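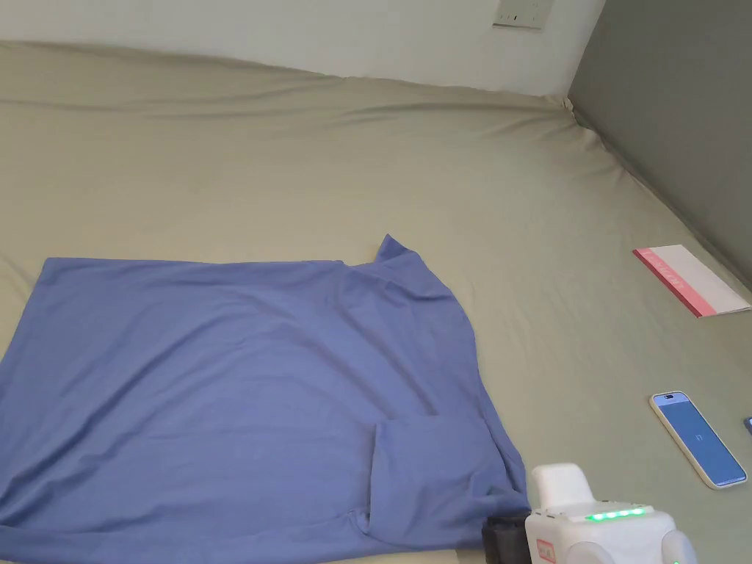

A blue T-shirt laid out on the bed for folding.

Hui-mei Hsueh folds her laundry on the bed. She has a table, and for a while she used it, but the table is in the kitchen and the clothes go in the bedroom.

"I got tired of carrying stacks down the hall," she says. "Something always slid off the top."

Hsueh ran the laundry room at Skikholm, a guest house with 200 beds, before she moved into a one-bedroom apartment last March. She now teaches an evening class in household basics at the Notside community center. Folding takes up the first two sessions. Most people who sign up have never been shown how, she says, and they learned by copying whatever was already in the drawer.

She starts with T-shirts. The shirt goes down flat on a fitted sheet that has been pulled straight, and she smooths it from the middle outward with the side of her hand.

"People want to go fast at this part. They throw it down and start folding, and then the creases are inside. You can't get at them after that."

A few light creases don't bother her. She doesn't iron T-shirts and doesn't know many people who do. What she looks for is a sleeve that has doubled under itself or a hem that has rolled. She turns those back with two fingers before going any further.

Her fold is the one her mother used. One side comes in to the middle with the sleeve turned back on top of it, then the other side, then the bottom up in thirds. She has tried the standing-up method, where each shirt becomes a small packet and the drawer is filled like a file box. She kept it up for 6 weeks.

"It looked nice on the first day. Then I took out two shirts and the rest fell over."

Her husband, Kwan-ho Chiang, rolls his. They have separate drawers.

I asked whether a bed is a good surface, given how much it gives. She said a firm mattress is fine and a soft one is a nuisance, because the shirt sinks under your hands and the edges wander. The sheet matters more than people expect. A plain one makes it easier to see where the shirt ends. If the sheet is loose it travels along with the shirt, so she makes the bed first and does the laundry second.

Fitted sheets are what her students ask about most. She teaches the corner-in-corner method, and she says half the class forgets it by the following month. She doesn't mind.

"If it goes on the shelf and the door closes, that's folded."

She is stricter about timing. Clothes come out of the dryer and get folded the same evening, usually by eight. At Skikholm a load left in the cart overnight had to be run again, and the habit stayed with her. One of her former students, Lok-yiu Yang, told her he had been living out of a basket for most of a year. He now does one load at a time and puts it away before he starts the next.

"He was doing four loads on one day and then looking at a mountain," Hsueh says. "I would leave that too."

The next class begins after the holidays. Students should bring three T-shirts and one fitted sheet, any size.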